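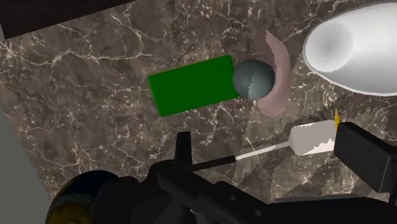

4.2 Preparing colour reference samples

The Sterden colour reader compares a food sample with a stored reference and reports the difference as a single score. References must be made before the first batch is tested, and again whenever a colouring supplier changes. Work on a plain, matt surface where possible. A dark brown marble worktop with white and pale tan veins, like the one shown, gives uneven readings at the edges of a sample, even with a block as bright a green as this one. Place the white tile supplied under the sample on any patterned stone.

1. Switch on the reader and leave it for 6 minutes.
2. Wipe the lens with the dry cloth.
3. Press CAL and hold the reader flat on the white tile until the tone sounds.
4. Dissolve the colouring in water at 50 °C and stir until no grains remain.
5. Fill the sample dish to the line and fit the lid.
6. Press REF, enter the colouring code from the pack, then press SAVE.

Note: Plant-based colourings fade under strong light. Store prepared dishes in the dark and discard them after 2 days.

Caution: Do not fill the dish with liquid above 60 °C. The lid seal may warp.

If the display shows E2, repeat steps 2 and 3. For codes missing from the list, see section 4.5.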